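Home Protocols Buffers Contact
February - by Frøydis Strand

Desalting a protein sample on a Gonau spin column

Snap off the bottom cap and spin the column for 2 minutes to clear the storage buffer. Add 200 µL of fresh buffer, spin again, and repeat twice.

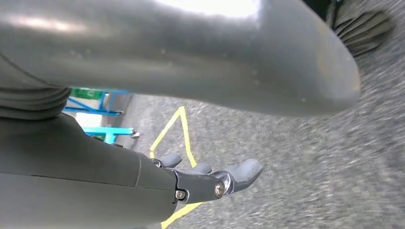 Load 30 µL of sample onto the center of the resin - do not touch the bed with the tip. Spin into a clean tube and keep the flow-through at 4 °C. Read the absorbance before freezing.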